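Notidance is a drama film directed by Aigars Butkienė and produced by Zwahlen. It runs for 94 minutes.

Plot

Otitz, a retired ferry pilot, returns to the island of Trurkano to sell his late brother's house. He finds a teenage girl living there who says she is his niece. While they wait for the papers to arrive, a storm closes the harbour and the two are forced to share the winter.

Production

Filming began in January on a budget of 225,000 euros. Most of the 800 residents of the village used for Trurkano appear as extras.
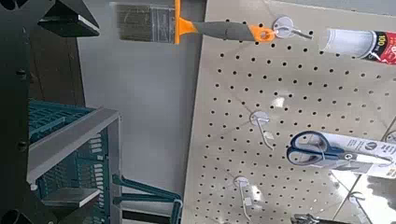

The house interiors were shot in a disused school, where the crew built the kitchen and the stairs.

Release

The film was first shown on Nov 30, 2025, to an audience of 3000 at an open-air screening.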